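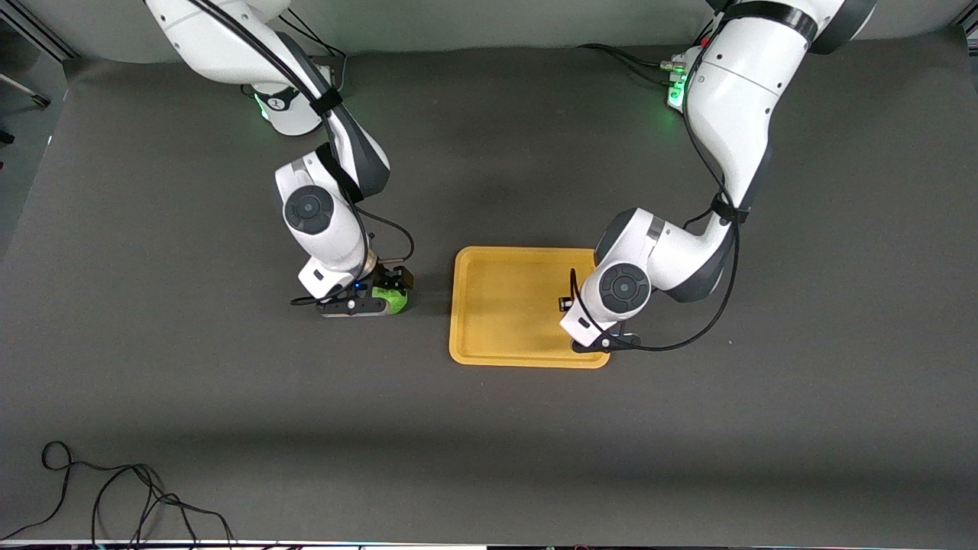 We switched the car insurance over to Condix in October, after the renewal from the old mob came in $177 higher than last year. I'd been with them 13 years and rang to ask why. The bloke on the phone said it was the postcode. We haven't moved.

I got quotes from Troro and Karras as well. Troro was cheaper but the excess was huge, and Karras wanted to know where the car is parked every night, down to which side of the street.
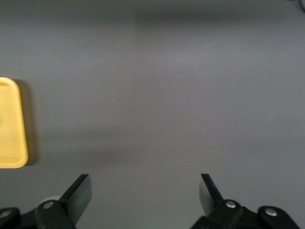

The changeover took nearly 8 days, mostly waiting on a letter to prove my no-claim history - they won't take an email. In the end I drove to the Lulerwood branch and picked it up myself.

Rego is due next, and the front tyres won't get through another inspection. I'll ring the tyre place in the morning and see what they've got.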